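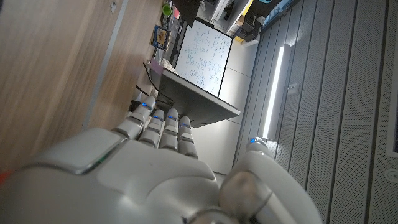 Participants wanted for a desk tidying study

Delutach is looking for 200 adults to take part in a study in June about how people put small things in order on a shared desk. You do not need any experience. One visit takes one morning, and we start at 9:30.

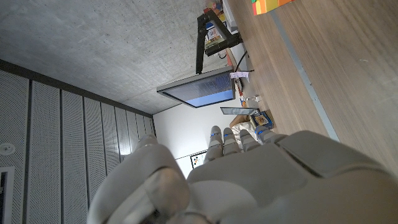
You will sit at a wooden table and arrange everyday objects in the way that feels natural to you - there is no wrong answer. Afterwards we ask you a few short questions.

To apply, please write to Mihret Belay and mention study 174. 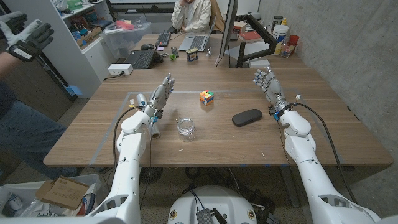
Jar, cube and glasses case on the desk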